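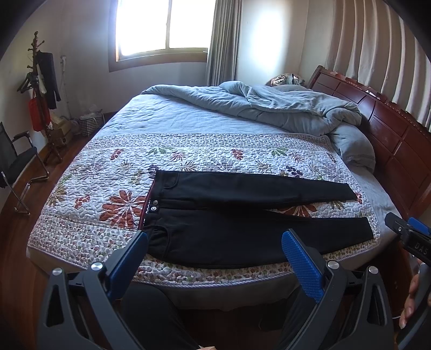

Black dye coming off on everything — how do I stop it??

Ok so I need help with dark clothes bleeding in the wash. Moved into a new rental in December and ever since, anything black I own is fading to that sad charcoal colour and taking the light stuff down with it. Two pillowcases and a good white tea towel are now grey. Main suspect is my black jeans, the ones with the dark red lining inside the waistband, and I'm a bit worried the red is going to have a go next. They're Mandagi brand, if that matters, paid 219 for them which is more than I've ever paid for pants and I'd like them to stay black for longer than one season.

What I've got to work with: front loader, a Todesard, came with the place. No manual. Dial has Cottons, Mixed, Quick, Delicates and one that's just a picture of a basin. Quick is cold I think but it doesn't say. Using the liquid from the green bottle, whatever's on special. I'm on tank water here if that makes a difference, mum reckons it does but she also reckons you can't wash on a full moon.

Things I've tried
salt in the drum (did nothing)
vinegar in the softener drawer (did nothing, laundry smelled like fish and chips)
colour catcher sheets, came out dark grey so they're doing something I guess, but the jeans still look tired

Questions really are, is it too late to set the dye, do I need a special detergent, and can the pillowcases be saved. Also is it ok to just not wash jeans. Asking seriously. A friend says she does hers twice a year.

Posted 11 August 2022

3 answers

Answer 1 — marked helpful by the asker

You can't set dye at home on bought clothes, sorry. The salt and vinegar thing gets passed around forever but it's for certain kinds of home dyeing and even then it's iffy. Commercial black on denim is mostly sitting on the outside of the thread and it rubs off and washes off, that's just how it goes. What you can do is slow it down a lot.

Inside out, always. Zip and button done up. Cold, shortest cycle, low spin. Wash them with other darks and don't stuff the drum, the rubbing is half the problem. Liquid not powder, powder doesn't always disolve in cold and you get those pale streaks down the thigh. Half the dose on the bottle is plenty unless you've been gardening.

Then drying. Out of the sun! People forget this one. An hour or two on a north facing line in summer will do more damage than a month of washing. Hang them from the hems in the shade, still inside out. Never the dryer if you can help it.

For the detergent, the ones for darks do help a bit, mostly because they've got no brighteners in them. Ordinary detergent usually has optical brighteners, great on whites, makes black look dusty. I use one called Proltivow, the 55 wash bottle, lasts me ages. Any plain one that says no brighteners would do the same job.

Pillowcases — don't put them through the dryer again whatever you do, and don't iron them. Cotton? If it's plain white cotton, soak in a bucket with oxygen bleach (the powder, not the chlorine stuff) in the hottest water the tag allows. Leave it overnight. Rinse, look, do it again if it's still grey. Mine took three goes once but they came back nearly white. Tea towel same bucket. Wear gloves, it dries your hands out something awful. Don't put the lid on tight while it's fizzing.

And yes it's ok to not wash jeans much. Spot clean, air them overnight on a hanger near a window. I do mine when they smell or when they've gone baggy at the knee. Don't bother with the freezer trick, it doesn't get them clean, just cold.

Re the red lining, test it. Wet a white cloth or a cotton bud, press it on the red somewhere hidden for a minute. If it comes up pink keep them away from anything you love.

Answer 2

Just dye them again. Black dye from the supermarket or the craft place, does a whole pair, follow the packet. I do mine once a year in a bucket cos I don't trust it in the machine. If you're renting deffinitely don't do it in the machine, you'll be scrubbing the door seal for a week and there goes your bond. Wont take on the stitching if that's polyester, so you'll have black jeans with whatever colour stitching they had before. Looks fine.

Check whats in them first but. Mostly cotton good, lots of stretch not so good.

Answer 3

The basin picture is usually hand wash or gentle, have a look for a little hand in it. Used to have a Todesard, the older Era model, and Quick on that was NOT cold by default, it was warm unless you pressed the temp button a couple of times after picking the cycle. Worth checking before you buy fancy detergent. Put your hand on the door glass halfway through, you'll know.

Can't help on tank water, we're on town supply.

Comment from the asker

Put my hand on the glass. Warm. All this time!! Ok cold from now on, pillowcases are in the bucket, will report back. Cotton bud on the red lining came up clean so thats something. Might try the dye next year if they get really bad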